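Which jaw would you trust with a needle?

Two Polish engineers spent a winter comparing instrument tips, and the winner was the one they had expected to throw away

A curved needle is a difficult thing to hold. It wants to roll, and when it rolls by a few degrees the point goes somewhere the surgeon did not choose. Human hands correct this without thinking. A robotic jaw has only the shape and the grip that somebody gave it. 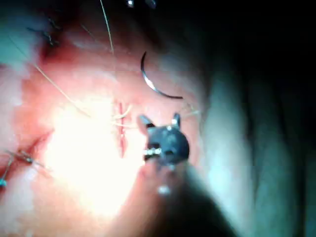 Cyprian Walczak
Contributing writer, robotics and instruments

I came to the Maso workshop in December, when the comparison was already in its last weeks. The room is small and warm, and most of it is taken by one bench. Bożena Śliwiński, who leads the tests, gave me a stool and asked me to keep my elbows to myself.

Her question was simple to write down. Maso had two candidate tips for suturing work, one from the firm Kubiak and one from Skirkov. The Kubiak tip has a hard, fine bite. The Skirkov tip is softer in its closing and gives a little under load. Both were to be run through the same controller, a unit called Justbridge, with the same needles and the same thread, until there were enough stitches to compare.

"Enough" became 833 stitches. Of these, 467 were made with the Kubiak tip, which arrived first.

Before my visit I believed that the needle would be the whole story. Śliwiński corrected me on the first morning. The needle is in the jaw for a short moment, she said, but the thread is there all the time. It loops, it lies down on the tissue, it falls behind the tool where the close camera has no view of it. A good tip must let go of thread as cleanly as it holds it.

The wrist camera is best for this kind of judgment. Its view is narrow and the light is often too strong, but you can see how a knot is sitting on the cut and how the tails have been left. I watched for nearly an hour and began to have opinions about knots, which I did not have before.

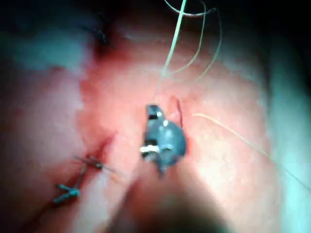
The trouble with a strong grip

The Kubiak tip did well in the early tests. It slipped on the needle in only 9 stitches, and for some weeks the team thought the matter was decided. Then Śliwiński started to look at the thread under magnification after each session. In 80 places it was flattened or roughened where the jaw had closed on it. Such thread still holds a knot, but she did not like it.

The Skirkov tip slipped more often. It also left the thread almost untouched, and when the controller was tuned to close it a little later, the slipping became less. This tuning took eleven evenings. Śliwiński told me that she had a box ready to send the Skirkov tip back, and that the box stayed under the bench the whole time.

The second lesson was about cameras. From the wrist, one tool fills the view and its partner can be missing completely. A fixed camera beside the work shows both instruments and the small distance between them, so the handover of the thread can be judged properly. The team now reads the two recordings together. It is slow work, and they argue about it, mostly about when exactly a jaw may be called closed.

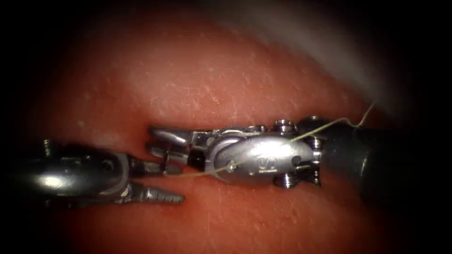

Two instruments nearly tip to tip, with the suture thread running down from the upper right.

I asked if a surgeon would feel the difference between the two tips. Śliwiński thought for some time. At the console, she said, probably not on the first day. After a week of long procedures, she believes yes, because the hands learn to expect what the jaw will do.

Maso will continue with the Skirkov tip and a revised closing curve in Justbridge. Kubiak has been sent the thread measurements and is preparing a jaw with a smoother inner face, which will go through the same stitches on the same bench.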